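Mingxuan Yao was still eating lunch when I got him on the line, and he started talking about the fault before I'd asked a thing. "So you want to hear about 339," he said. I did!

Run 339 is the one where the arm quit letting go. Yao works on cup handling at Moltik, mostly in simulation, and in May his team left a batch of 938 runs going overnight. Pick up a cup, set it down near another cup, open the fingers, back away. Simple stuff (his words, and he laughed when he said them).

"I came in at 8 and the summary looked great," he told me. "Nearly everything marked as a success. I got coffee. Then I opened one up and the arm was still holding on to the cup."

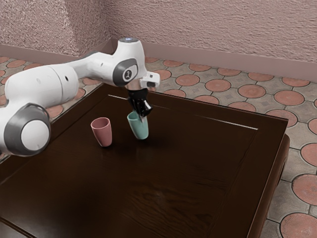

The trouble was in how a release got counted. The software checked that the cup was low enough and the open command had been sent, and then it called the job done. It never checked whether the fingers had moved. From run 339 on, the open command was timing out, and every run after that got a nice green check anyway.

I asked if he'd felt sick. "A little, yeah. I'd already told people it was going well."

What bugs him more is the safety side. The same release check was already loaded on the real arm in the lab, a machine they call Alton, and people reach in next to Alton to reset the cups. "You see done on the screen, you put your hand in," Yao said. "If it's still gripping and it decides to retry, your hand is right there." They pulled the check off Alton before lunch and kept everybody out of the cell for 2 days while they went through the logs. No one had been hurt.

The fix was pretty small. Finger position now gets read back before anything is called released, and a timeout stops the whole batch. He reran all 938 and the success rate came out lower, which he says he likes a lot better.

He's still chasing why the command timed out in the first place. "Ask me again in a month," he said, and went back to his noodles.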